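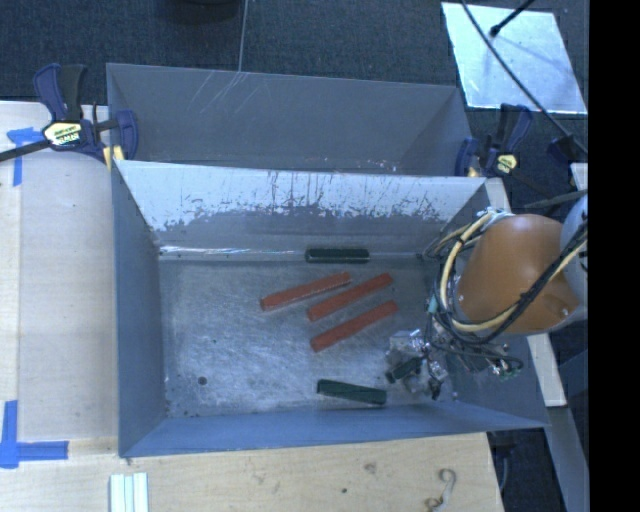
Bin 4, interior, loose pieces on the floor.

PARTS BIN INSPECTION - Prevham site, May
Unit: open-topped metal bin, tag 1497
Inspector: Ross Halliday

1. Floor, surface wear. PASS. Swirling scratches and cloudy scuffs across the flat. Cosmetic.
2. Floor, spots. MONITOR. Small dark round spot near one corner. Check for pitting with a pick at next visit.
3. Back wall. PASS WITH COMMENT. Dark vertical scrapes on the pale upper half, speckled boundary above the gray. Run a gloved hand over the scrapes - any raised edge gets dressed with 600 grit.
4. Seam, back wall to floor. MONITOR. Dye test not done this round.
5. Side wall, left. PASS. Smooth.
6. Rim corners. COMMENT. Near right corner comes to a point. Fit edge guard, Jarkine stock no. 443.
7. Contents. COMMENT. Three red-orange sticks and three dark green blocks. One block is tight against the base of the back wall and hard to pick out against the gray. Clear all pieces before wiping down.

Items 2 and 4 carried over to the Emside list.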